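4. Setting up the scale and tray

Read this section before you put anything on the scale. The Landry bench scale is often sold as ready to use out of the box. We have not found that to be the case with any we have set up, so allow 5 minutes for the steps that follow.

4.1 Put the scale on a hard, level surface. Do not trust the look of a counter. Press on each corner of the scale in turn, and if it rocks, move it.

4.2 Wipe the steel tray with a dry cloth, top and bottom. Crumbs trapped underneath will throw off small weights.

4.3 Set the tray in place with the ridges facing up. It should sit without wobbling.

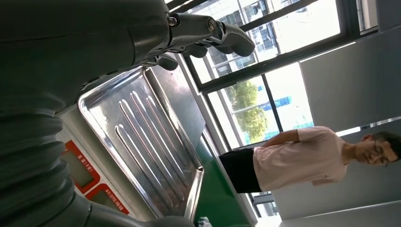
Fig. 7. Ridged tray on the scale. The display marked 重量(千克) shows weight in kilograms.

4.4 Switch on with the tray already in place and wait for the reading to settle. If it does not settle at zero, press the zero key.

4.5 Check the scale with a weight you already know. We use a 600 g test weight and expect to see 0.600. A bag of sugar is a poor substitute — the number printed on the bag is a claim, and a loose one.

4.6 Repeat the check near each corner of the tray. If the readings differ, go back to 4.1 before you blame the scale.

Note: There are no pounds or ounces in this mode. Convert by hand, or use the chart supplied with the Evham kit (part 1869), which we have checked line by line.

Caution: Do not drop food or parts onto the tray from a height. The advertised overload protection may help, but we would not count on it.

Caution: Take the tray off before you carry the scale. Never lift the scale by the tray rim.

Replacement trays: order part 3281. Trays listed elsewhere as "universal" should be measured first.

Section checked by Gunther Lammers, Dec 7, 2024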